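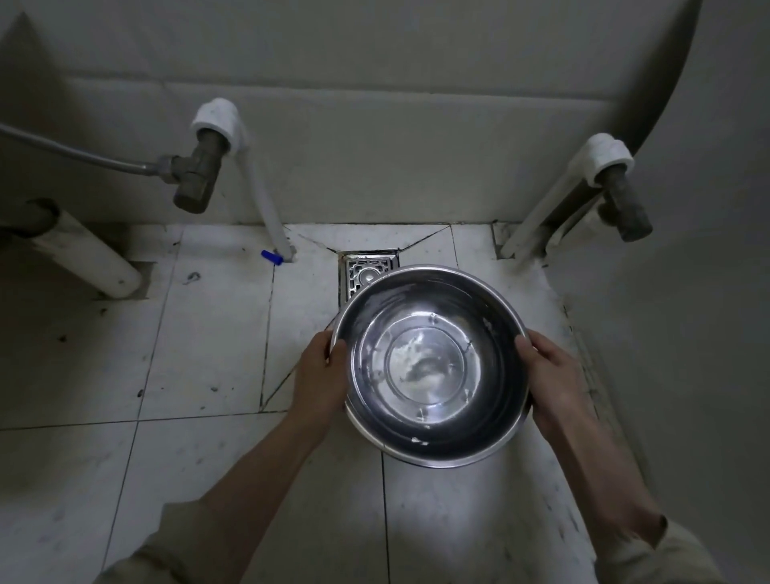

Steel bowl over the bathroom floor drain, with the two angle valves on the back wall.

Trarkora: Frequently Asked Questions

Last updated Tuesday, March 21, 2023

Trarkora is a leak detector and water shutoff you build yourself. It was designed for bathrooms and laundry corners with a floor drain. The first one was put together at home by Fikri Santoso and Pacita Lacson, and later units have been built at the Stenis shared workshop. The questions on this page come from people who are building one or deciding whether to.

GENERAL

What does it do?

Two pairs of metal probes sit on the floor. When water bridges a pair and stays there, the controller closes a motorized ball valve on the supply line, sounds a buzzer and sends a message to your phone. The valve stays closed until you press the reset button on the box. There is no remote reset and we don't plan to add one.

Is it a robot?

It has a sensor, a motor and a small program that decides when to run the motor. At Stenis it lives on the robotics shelf. Call it what you like.

How many are running?

Six. Two are in Fikri's and Pacita's bathrooms, and the other four belong to members of the workshop.

Do I need to cut any pipe?

No. The motorized valve goes between the angle valve on the wall and the flexible hose that feeds the machine or fixture. You unscrew the hose, screw the motorized valve onto the angle valve outlet, and screw the hose onto the other end. If your hose is already stretched tight, buy a longer one first.

I have two angle valves. Do I need two motors?

Only if you want both lines protected. The controller has outputs for two motors, and either pair of probes can be set to close one or both. Most builders start with the line that feeds the washing machine. An angle valve with nothing connected to it should be closed and capped.

Can I leave the system in charge while I'm on vacation?

Close the angle valves by hand before you go. Trarkora is meant for the hours when you are home but in another room.

PARTS

What is on the parts list?

One Makel controller board, the version with screw terminals
One or two Cordier motorized ball valves, 12 volt, with position feedback
One 12 volt power supply with a ground pin
A buzzer and a reset button
Stainless screws for the probes, four per set
Two-core cable, enough to reach from the floor to the box
A plastic enclosure with a gasket and cable glands
Plumber's tape and new hose washers

The printed probe holder and the drilling template are in the project files.

Can I use a different motorized valve?

Yes, if it reports when it is fully open and fully closed. The program waits for that signal. With a valve that has no feedback wires it will report a motor fault every time it moves, and you would have to edit the timing section yourself. Check the thread size against your angle valve before ordering. Qistina Pattinasarany ordered the wrong one twice, and her adapter notes are now in the files.

Why stainless screws for the probes?

We used plated screws on the first set. They had a crust on them by the end of February, and the readings drifted. The stainless ones have held up. They still need wiping.

Can the box go in the bathroom?

We mount ours outside, on the hallway side of the wall or above the door frame. Only the low-voltage cables and the valve go into the wet area. The power supply has to stay outside and should be plugged into an outlet with ground fault protection. If you don't have such an outlet, get an electrician to fit one before you begin.

BUILDING AND FITTING

How long does it take?

An afternoon for the box, then an evening for the plumbing and the first tests. Printing the probe holders takes longer than you would like, so start that the night before.

Where should the probes go?

Put one pair along the path water takes from the machine to the drain, and the other pair at the lowest spot away from the drain. In many bathrooms the floor slopes to a drain in the corner, and a slow leak will run straight into it without ever spreading. A probe on the far side of the room will miss that completely.

Pour a little water under the hose connection and watch where it goes. Do this before you glue anything. Grout lines can carry water sideways for quite a distance, and a low or missing tile will hold a puddle that never reaches the drain.

Don't put a pair directly against the drain grate. Every shower will set it off.

How do I attach the holders to the tile?

Clean the spot well first. Soap film and the grime that collects along grout will keep any adhesive from gripping. Scrub, rinse, let it dry overnight, then use a small amount of neutral-cure silicone. Leave it for a day before running water on the floor.

How do I take the hose off without flooding the place?

Close the angle valve. Set a wide bowl under the connection. Loosen the nut a quarter turn at a time and let the water in the hose drain into the bowl, then tip the bowl out over the floor drain. A steel mixing bowl works well. It fits lower than a bucket and you can get it under valves that sit close to the floor.

If the angle valve won't close all the way, stop there and shut off the water to the whole house. Old angle valves sometimes weep for a while after being turned. Replace one that is still dripping after an hour.

Which way should the motorized valve face?

Follow the arrow on the body. The motor housing should sit above or to the side of the pipe, never underneath it. Angle valves that point down and to one side can make this awkward next to a machine, and a short elbow fitting gives you the clearance.

TESTING

How do I run the pour test?

Measure 800 milliliters of water into a bowl. Turn the machine off but leave its supply open. Hold the bowl low, close to the tile, and let the water out slowly at the point where you expect a leak. Pouring from waist height splashes the probes and gives you a pass you haven't earned.

The buzzer should sound before the bowl is empty. The valve should then close in one continuous movement. Check the position light on the box, then try to run water through the machine's fill cycle to confirm that the line is shut.

Dry the probes with a cloth, press reset, and repeat the test for the second pair.

What should the probe reading be?

The serial monitor shows a number for each pair. A dry pair reads near the bottom of the scale. The default trip level is 88. If your dry reading is anywhere close to that, clean the probes and check the cable joints before you change the setting. Hard water leaves a whitish film on metal as it dries, and that film can hold enough moisture to raise the number.

It trips whenever someone showers. What do I change?

First, move the probes. If they can't be moved, lengthen the delay setting, which controls how long a pair must stay wet before the valve closes. Arif Hartono also added a "bathroom in use" button that pauses one pair and leaves the other active. His wiring sketch is in the files. The pause ends by itself, and we ask that you don't remove that part of the code.

The valve started to close and stopped. What happened?

Usually the power supply is too small for the motor. Less often it's grit in the valve. Look at the event log: a supply problem shows up as a controller restart in the middle of the movement, and a jam shows up as a motor fault. The log holds 512 entries and then overwrites the oldest ones, so copy it off before you run more tests.

How often should I test it after that?

Once a month. Wipe the probes, touch a damp cloth across each pair, and let the valve close and open fully. A ball valve that never moves can seize. Lift out the drain grate and clear it on the same day.

PROBLEMS WE HAVEN'T SOLVED

It can't detect a leak inside a wall. It can't detect a blocked drain until the water has backed up as far as the probes. It does nothing in a power cut: the Cordier valve stays in whatever position it was in. Bayu Yusof is working on a battery version that will close the valve on its last charge. It is on the bench at Stenis and it isn't ready to copy.

GETTING HELP

Can someone look over my wiring before I power it up?

Bring the box to Stenis on an open evening and ask for Fikri or Bayu. Bring the valve too, along with the power supply you intend to use. Leave the probes unglued until after that visit if you can.

Can you come and install it for me?

No. We can help with the electronics and the program. For anything past the hose connection, call a plumber.

How do I report a mistake on this page?

Use the issues list in the project files. Pacita goes through it and updates this page. Please include the controller version, your valve model and a copy of the event log if the report is about a fault.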